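What I Learned From Collecting Trickster Tales in Dalow

My project was supposed to be on river trade. Then my grandmother's neighbor told me the one about the goat who sold the moon, I laughed until my stomach hurt, and river trade was over (sorry to my adviser, who had already signed the form!).

So this is a report on trickster stories people still tell in Dalow and up the hill in Berkcombe. I wrote down 23 of them between the end of school and August. Most came from people over 60, told in kitchens and once in the back of a very slow bus. I asked everybody the same two things: who told it to you, and did you change it?

Almost everyone said no to the second one. Then they'd tell it again a week later and the goat would be a hare, or the moon would cost 40 coins where before it cost 1000. I loved this. Rekha Ramasamy told me the same story three times and the greedy landlord died in only one of them. When I asked her which was right, she said all of them, and could I please eat something.

The goat story goes like this in its short form. A goat finds a rich man staring into a well at night. The goat says the moon down there is his, and he's tired of feeding it. The rich man pays, climbs in to get it, and has to shout for help until morning. In Berkcombe the villagers pull him out and he thanks them. In Dalow they make him buy the rope first.

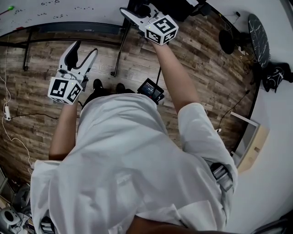 Titilayo Ekpo told me I had the ending wrong anyway, and that in her mother's version the rich man sells the moon on to his own brother before he's even dry. I went back and added it. It's my favorite now, and it's also the only one where the goat doesn't get the last word.

I sorted the tales by who gets tricked. Landlords come first by a long way, then judges, then husbands. There was one tricked priest, but the teller made me promise to leave him out, so I'm only saying he exists.

The hard part was writing them down. On paper they go flat! You lose the pauses and the voices. I tried putting in notes like "slaps table," and my friend Somtochukwu Ojo read one out loud and slapped the table so hard he spilled my tea. I kept the notes in.

If I did it over I'd start with the kids. I only talked to two, and one of them had a goat story with a phone in it.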